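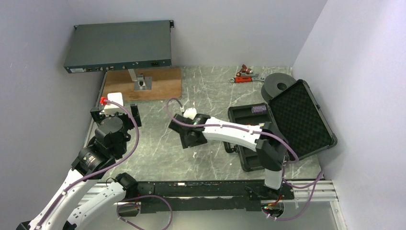 10/09/2025
By Ksawery Michalski

Search postings Enter keyword or location

Test Engineer, Grippers and Controllers (fixed term)

Tallutel is hiring one test engineer for the manipulation bench at its Hultavley site. The work is comparative testing of parallel grippers, wrist-mounted hardware and arm controllers on two-arm cells. The contract runs two years. The post reports to the bench lead and has no supervisory duties.

Background

The bench evaluates hardware before it is approved for the company's network equipment service line. Tasks are drawn from field work: presenting a rack-mount device at a fixed height, placing a hand tool in an open carrying case, approaching a row of connector ports without contact, and moving small metal parts across an open floor. The right arm stands on a linear rail base, and most tasks are run one-armed first and then two-armed.

Two gripper sets are under comparison, referred to internally as Guerra and Pisard. The current test matrix holds 64 conditions: gripper set, controller build, approach angle, object and payload. The first pass produced 1,768 logged trials. Repeatability on the left arm was acceptable for both sets. On the right arm, results for the long reach over the case tray differed between controller builds by more than the bench lead is willing to attribute to calibration. Finding the cause is the first assignment.

Duties

Run the test matrix on both arms and log every trial, including aborted ones. Aborted trials are coded by cause. The code list exists but needs work, and the codes for slip and for late closure overlap.

Mount, align and swap grippers. After each swap, check finger parallelism and the tool center point, and enter both in the cell log.

Route and secure cabling along the arms. Cable drag at the wrist has already spoiled one series, and the slack left at the rail ends has to be set again whenever the arm's working range changes.

Tune position and force loops within the limits set by the bench lead. Changes to firmware go through the controls group.

Maintain the object set. Objects are weighed and measured before each series and replaced when worn. The fixture boards and stands are part of the set.

Write a test report at the end of each series. Reports run to a few pages and state the setup, the deviations from procedure, the results and the open questions. Recommendations go in a separate note.

Required

A degree in mechanical, electrical or control engineering, or equivalent bench experience.

Practical experience with at least one multi-joint arm under position control, including recovery from joint faults.

Working knowledge of Python and of a serial or CAN bus. Candidates should be able to read a bus trace and say which device stopped answering.

Competence in basic wiring: crimping, strain relief, and checking polarity before power is applied.

Enough statistics to plan a comparison and to say when the number of trials is too small to separate two grippers.

Clear written English.

Useful but not required

Camera calibration with a fixed overhead view. Experience with two arms sharing a workspace, in particular collision limits. Familiarity with networking hardware, at the level of knowing which end of the box the cables go into. Light machining or 3D printing for adapter plates.

Conditions

Full time, on site. The cell cannot be operated remotely, and report writing from home is limited to one day a week. Working hours are flexible outside booked cell time. Cell time is booked in blocks of 60 minutes, and a gripper swap normally uses a full block. Some lifting is involved. Safety training is given before first access, and the emergency stop procedure must be demonstrated before anyone runs an arm alone.

Salary follows the Tallutel engineering scale, grade to be set according to experience. Relocation costs are covered within the limits of the site policy. The contract may be extended if the service line adopts a second cell. No decision on that has been made.

How to apply

Send a CV and one test report, lab note or similar document that you wrote yourself. Remove anything confidential. A short report with a clear account of an inconclusive result is acceptable. A cover letter is optional and should not repeat the CV.

Applications go through the Tallutel careers form under the title of this posting. Select Hultavley as the site, otherwise the form routes the file to the wrong group.

Shortlisted candidates are invited to a half-day visit. It consists of a technical conversation, a supervised gripper swap on a powered-down arm, and a review of trial logs containing several known faults. Candidates may use their own notes during all parts of the visit. Travel is reimbursed against receipts.

Technical questions about the post can be addressed to Ksawery Michalski through the contact field on the same form. Questions about salary grade or relocation should be marked for the personnel office.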